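Going to a standing gig on my own — any tips for a small venue?

Posted by Anqi Wan, 04/10/2023

I've finally got a ticket to see Drimard, who I've been listening to since I was at college, and none of my friends can stand them. So I'm going by myself. The show is at the Bouazza in Liltuvbridge, which I've never been to. The ticket was £34 and it just says "doors 7" with no other times on it.

I'm not very tall and I do like to see the drummer, so I'd like to be fairly near the front, but I don't want to queue all afternoon for it. I'm also coming in by train from Flollavholm and the last one back is at 11.04. Is that going to be a problem? I'd hate to miss the encore, they nearly always finish with the long version of the slow one.
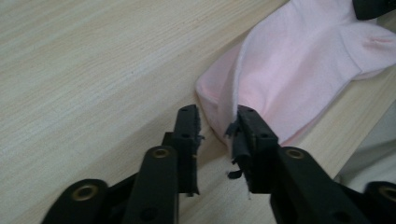 Does "doors 7" mean the band comes on at seven?

It means they start letting people in at seven. The support will probably be on by half past, and Drimard sometime after half eight.

Fatos Kneževič

I've been to the Bouazza loads of times, it's a lovely little room! The capacity is 879 if you count the balcony, and it feels smaller than that once everyone's in. If you're short, forget the middle of the floor and go to the left-hand side, where there's a step running along the wall by the sound desk. You can see right over people's heads from there and you can hear the vocals properly too (at the front you mostly get guitar amp). Get there for quarter to seven and you should have your pick of it.

On the train, they have to stop at 10.30 because of the flats behind, and I've never known a band run over. It's a ten minute walk to the station, a bit less if you cut through the bus stands. The cloakroom queue is what catches people out, so wear a coat you can tie round your waist.

Going alone is fine, by the way. I'm 67 and I do it most months. I usually end up chatting to someone in the bar — people at these things love being asked how many times they've seen the band.

Ayodele Okeke

Take earplugs. Bar is card only.

Amnuay Khamphan

Saw them in January on the last tour and they did the slow one in the middle of the set, not at the end, so don't hang about in the loo queue thinking you're safe. Support was dull but might be someone different this time.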